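Notes from the packing floor: life with the arms

Regular readers will remember that back in October this newsletter promised a full and fair account of the new robot arms at our Illimham site. Several people have since asked whether the account had been quietly dropped, along with the bike shelter. It hadn't. It was waiting for the arms to do something worth reporting, and that took longer than the project plan allowed for.

For anyone at Peddale who hasn't made the trip over, a short recap. Lindolero packs mixed orders of toys and small household bits, and mixed orders are a pain. A pallet of identical boxes can be moved by a fairly stupid machine, and has been for years. A basin with nine different things in it is another matter. Until this year every one of those was picked, checked and filled by hand on the long benches, 700 of them on an ordinary day and 912 on the worst day last winter, which those of us who were there still discuss in low voices.

The arms came in under the name Amundsen. The name was chosen by head office, presumably on the grounds that he got where he was going and came home again. The floor was not consulted, and within a week the two arms on bench four were being called Left and Other Left. Head office has asked us to stick to the official name in print, so Amundsen it is.

What does Amundsen do all day? Mostly it picks up one thing, thinks about it, and puts it down somewhere else. Boxes it likes. Anything with flat sides and a bit of stiffness gets clamped and carried with great seriousness, like a butler with a telegram. Bottles are fine if they're standing up. Round things, floppy things and anything that comes in a crinkly bag are still a matter for negotiation, and the practice bench is kept stocked with a jumble of the awkward sort so that the negotiations can continue.

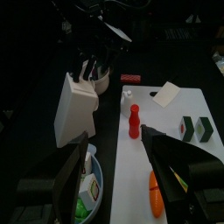
Is anyone losing their job over this?

There are no redundancies in the plan, and the benches keep the same number of people through to the end of the trial. What changes is which bench you're on and what you're paid to worry about. Thirteen of us have moved from picking to what the rota calls "arm support", and the agency cover we used to bring in for the winter rush will be cut back first if the arms ever get up to speed. The trial agreement is pinned up by the canteen door, and it's worth reading past the first page.

Arm support deserves a word, as the title makes it sound like physiotherapy. The job is to lay out the goods, watch the arm work through them, and step in when it gets stuck. You also drive it by hand for part of the shift, so that it has some decent examples to copy. This is harder than it looks. Things you have done ten thousand times without a thought, such as turning a box so that it goes in long side down, have to be done slowly, cleanly and the same way twice. A few old hands have found out that they have habits, and one or two have been a bit hurt by the discovery.

The good news is mostly about wrists and backs. The far end of the benches was always the worst spot, with a lot of reaching and twisting, and whoever drew it on a Monday made sure the rest of us knew by lunchtime. Those positions are the first ones the arms have taken over, and there have been no complaints from the arms. People on support sit for part of the shift, on proper chairs, which caused more jealousy than any other part of the project. More chairs are on order.

The less good news is that watching a machine is tiring in its own way. Picking goes by in a sort of hum; you chat, the radio's on, and it's three o'clock. Arm support is long stretches of very little with a short burst of something every few minutes, and you can't wander off in your head in case you miss it. The first rota had people doing four hours of it in one go, and by the end they had the look of someone who has been made to watch a relative park. It's now ninety minutes at most, then back to the benches for a change.

Speed, then. The best full day so far is 412 orders off bench four, counting only those that needed no help from a human hand. That number went round the building very quickly and lost the second half of its sentence on the way, so please note it. The ones that did need help were finished by the people sitting next to the arm, and they would like it remembered.

There's also the matter of noise. The arms themselves are quiet, more so than the tape guns, but they have a chirp that sounds when they want attention. It was set at the factory to a level suited to a shipyard. It has been turned down twice. We have asked for a third.

Two things are still being argued over. One is pay: support is on the same grade as picking, and the people doing it feel that teaching a colleague from scratch ought to count for something, even if the colleague is bolted to the table. A meeting has been held and another has been arranged, so make of that what you will. The other is who gets trained next. At the moment it goes by bench, so bench six could be waiting until spring – and bench six has opinions.

If you'd like a turn at driving before your name comes up, there's a sign-up sheet in the supervisors' office with half-hour slots on the practice bench. Take your rings and lanyards off first. Peddale staff are welcome too, though you'll need to bring your own mug.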